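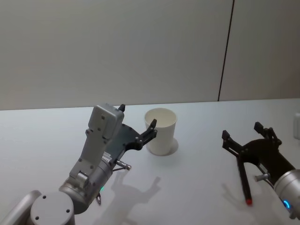
4. Arm assignment for rim grasps

4.1 Problem setting

Two fixed arms share one tabletop, and a single paper cup is placed within reach of both. The task is to take hold of the cup by its rim with one finger inside the mouth and the opposing finger outside, and to lift it without crushing the wall. Either arm may do this. The policy must therefore choose an arm as well as a trajectory, and the arm that is not chosen must hold a pose that leaves the other free to move.

Earlier work on the Dreßler controller treated the choice as a preprocessing step: the cup position was compared with a fixed midline and the nearer arm was selected before motion began. This rule is simple and works well when the cup is far to one side. Close to the midline it is sensitive to small errors in the estimated cup position, and a selection made at the start cannot be revised if the cup is nudged during the approach.

A joint policy trained end to end has the opposite weakness. Both arms start toward the cup, since demonstrations with either arm exist for nearly the same cup position, and the averaged action brings both grippers close to the rim at once. In our early runs this was the most common cause of an aborted episode. The cup was seldom knocked over. More often the safety layer stopped both arms when the distance between the fingers fell below the limit.

4.2 Assignment variable

We add a scalar assignment variable to the action output. It is predicted at every control step from the same image features as the joint targets. Values near one end of the range give the task to the left arm, and values near the other end give it to the right. The joint targets of the other arm are then blended toward a standby pose, with the weight of the blend set by how far the assignment variable lies from its center.

Two details proved important. First, the blend is applied to targets and not to measured positions, so an arm that loses the assignment slows down smoothly and then withdraws. Second, the variable passes through a hysteresis filter. Without the filter, a cup near the midline produced rapid switching in which neither arm made progress. The filter releases the current assignment only after the raw prediction has stayed on the other side for a full window. Once the gripper of the assigned arm has registered contact, the assignment is locked until the episode ends.

The standby pose is not a home pose. It keeps the gripper raised over the table on its own side, close enough to take over if the assignment changes before contact. Returning fully to home made recovery slow, and the policy seemed to learn to avoid switching even when switching would have helped.

4.3 Training data

All training was done on the Lurkton set, which contains 670 teleoperated episodes recorded at the Cleltotbridge laboratory. Meifang Zou planned the placement schedule and labeled the assigned arm in each episode. Placements near the midline were deliberately overrepresented. Cups were plain paper cups without printing, which removes a visual cue that an encoder might otherwise use to estimate orientation. Episodes in which the operator changed arms before contact were kept, with the label changing at the step where the second arm began to advance.

Labels were used only for the assignment variable. The joint targets were trained with the usual imitation loss, masked for the unassigned arm during its withdrawal, where operator behavior was inconsistent and carried little information.

Figure 2. Rim grasp configuration with the left arm at the cup. One finger reaches below the rim, and the right gripper is held above the table, clear of the cup. 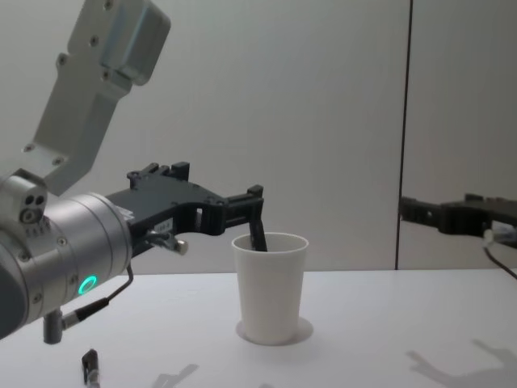
Why is the assignment predicted at every step when it could be fixed at the start of the episode?

The cup can move during the approach, and the first estimate of its position is the least reliable one. Predicting at every step lets the policy hand the task to the other arm before contact, while the filter keeps it from switching back and forth.

4.4 Observed behavior

With the assignment variable enabled, simultaneous approaches largely disappeared. The separation between grippers in Figure 2 is the kind of spacing the method is meant to preserve: the unassigned gripper stays at working height, with open space between it and the cup. The Inberg planner, which we ran as a second baseline, reaches a comparable separation but needs an explicit model of both arms and of the cup.

The remaining failures fall into two groups. In the first, the inner finger comes down on the rolled lip and pushes the cup along the table. This is a grasp error, and the assignment variable has no effect on it. In the second, the cup is displaced after contact has been registered, when the lock prevents the better placed arm from taking over. Releasing the lock on a slip signal would address these cases, but the present grippers have no tactile sensing, and motor current alone was too noisy at the low forces a paper wall allows.

We also tested the policy with the hysteresis filter removed at run time but left in place during training. Midline placements degraded sharply, and placements far to either side were unaffected. The filter therefore remains part of the controller in all experiments reported in the next section.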